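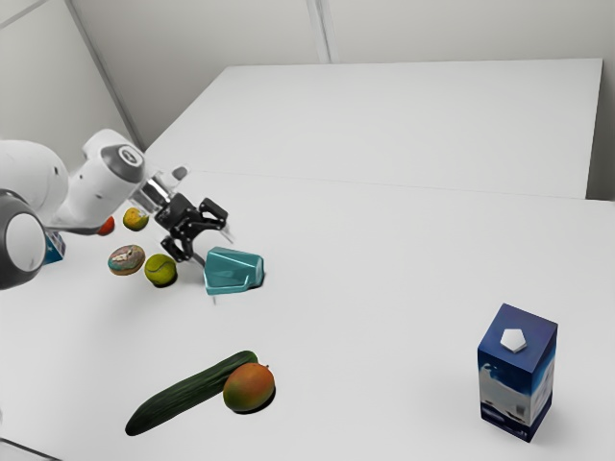
About Puvutness

Puvutness sets up and looks after small robot arm cells for workshops, packing rooms and training centers. Most of our cells have one arm, one parallel gripper and one table. We build the layout in simulation first, with everyday goods of mixed shapes such as fruit, cartons and pitchers, and we move to the real machine once the reach and the finger opening have been checked.

What we do

Setup. We bolt down the arm, level the table, fit the flange and gripper, and teach the home position. The customer gets a copy of the simulated cell with the same settings.

Care. Every cell under contract is visited once every 800 running hours. We check the bolts at the flange, clean the fingers, look over the joint caps and compare the home position with the one on file. Worn finger pads are replaced on the same visit.

Repair. Our bench at Clarnemo handles grippers and single joints. Whole arms go to our shop in Drusance, where the test table is. A repaired arm runs 392 pick cycles there before it is shipped back.

Working with us

We have 7 technicians and take on new cells until the end of September each year. Service requests should include the cell number and the last error code shown on the controller.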